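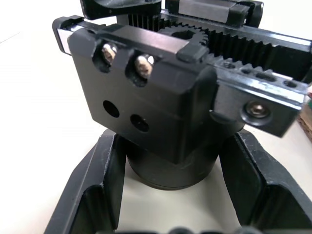
Llevaba desde octubre prometiéndome que un día pondría orden en el cuarto del fondo, y por fin he encontrado una tarde para hacerlo. Bueno, una tarde y parte de la noche, porque soy de los que abren una caja para vaciarla y acaban sentados en el suelo leyendo las instrucciones de una batidora que ya no existe.

Empecé por los tornillos, que es por donde nunca hay que empezar. Los tenía en botes de mermelada, todos revueltos, y me puse a separar los de cabeza Allen de los de estrella, y luego los largos de los cortos. Shanti Shakya, mi vecina, me había regalado una cajonera con 40 cajoncitos que compró en Clirklow y que al final no le cabía en el pasillo. ¡Qué maravilla de mueble! A las arandelas les he dado dos cajones, a las tuercas tres, y hay uno que he rotulado «no sé» – seguramente será el más usado.

Después vinieron los cables. Me quedé con 16 y los demás se fueron en una bolsa al punto limpio, con algo de pena, lo reconozco, sobre todo por uno rojo muy bonito que no encajaba en nada. Las llaves Allen están ahora colgadas junto a la ventana, de menor a mayor, y cada vez que paso por delante las miro un poquito.

Me falta la estantería de arriba, donde guardo las pinturas y unos manteles de mi madre que no sé cómo llegaron hasta allí. La semana que viene, si no llueve, saco la escalera y me pongo con ella.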